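Multau parts depot to move to two-bin replenishment

21 Feb 2018

Multivari will change the way it restocks small parts at its Multau depot from March, replacing a weekly count with a two-bin system across the whole of the fast-moving range.

The company, which supplies pump and valve spares to water utilities and food plants, said the change would affect orders for seals, clips, washers, hose tails and other low-value items. Large castings and motors will go on being ordered singly against a customer's request, as they are now.

Under the present arrangement, stock levels for small parts are checked once a week and a purchase order is raised for anything below its minimum. The method is simple but slow to react. An item that drops below its minimum shortly after a check waits most of a week before it is noticed, and the supplier's lead time is then added on top. For parts from Zavala, the depot's main source of moulded seals, that lead time is seven working days.

The two-bin method removes the count. Each part number is held in two containers of equal quantity. Pickers draw from the first until it is empty, at which point the empty container becomes the order signal and the second comes into use. The quantity in each bin is set so that it covers expected demand over the supplier's lead time, plus a margin for variation.

Multivari has set that margin at 20 per cent for most lines. Parts with irregular demand, chiefly repair kits for older dosing pumps, will carry a higher figure, to be fixed item by item once the first orders under the new system have been received. 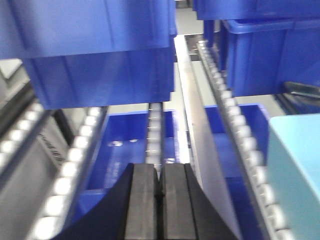

Replenishment of this kind depends on stock being taken in the order it arrived, which matters for rubber goods with a stated shelf life. A seal that has sat behind newer stock for two years may be out of date before it reaches a customer, and a utility is entitled to send it back. Flow racking with blue plastic bins on several levels is a common answer, as full containers go in at the rear and are picked from the front, so that rotation does not rely on anyone reading a label. Ordinary flat shelving can be used with the same method, but the older bin has to be brought forward by hand each time.

Each container in the Multau scheme will carry a card showing the part number, the bin quantity, the supplier and the rack location. When a bin is emptied the card is scanned and the order goes to the supplier without a separate requisition. The card stays with the bin, which is held in a marked lane until the delivery arrives and is then refilled to the stated quantity. Deliveries that do not match the card quantity will be queried before they are put away.

Software for the scanning stage has been supplied by Jirnus. It checks each scan against open orders, so that a card scanned twice by mistake does not produce a second order. The same package records the time between one empty bin and the next, and this interval will be used to review quantities. A bin that empties faster than the supplier can deliver is too small. One that has not emptied within a year is too large, or holds a part that no longer belongs in the fast-moving range.

Reviews are planned quarterly. The company said it would not alter quantities between reviews except where a customer gives notice of a large planned shutdown, when demand for gaskets and seals can rise sharply for a short period and then fall back to its former level. In such cases extra stock will be ordered separately and kept apart from the two bins, so that the interval records are not distorted.

The depot reports that it met 97 per cent of small-part order lines from stock last year. The remaining lines were either back-ordered or sent from another supplier at extra cost. Most of the shortfall came from parts with steady demand and short lead times, which the company regards as avoidable. It has not published a target for the first year of the new system, saying that figures from the opening months would reflect the changeover as much as the method.

Total stock is expected to rise slightly at first. Two full bins of a part will often exceed the quantity held under the old minimum, particularly for items that were bought in small lots. The increase is limited by the low unit value of the parts concerned, and the company expects it to be offset by fewer urgent deliveries — a cost that is booked to transport and has not previously been set against stock policy.

Suppliers have been asked to accept orders in bin quantities instead of their own pack sizes. Zavala has agreed to do so for moulded seals. Where a supplier will sell only in fixed packs, the bin quantity will be rounded up to the nearest whole pack. Long hoses and anything over the permitted bin weight are excluded and will stay on the weekly check.

The changeover will be made by product group, starting with seals and O-rings. Fasteners and hose fittings follow, with repair kits last. Both methods will run side by side during the transfer, and a part number will be taken off the weekly count only when both of its bins have been filled and carded.

Trade counter opening hours at Multau are unchanged. Customers with standing orders do not need to take any action, and existing part numbers, prices and minimum order values remain as printed in the current catalogue. Orders for small parts placed before the changeover will be supplied under the existing arrangements, including any back-orders still open at the time.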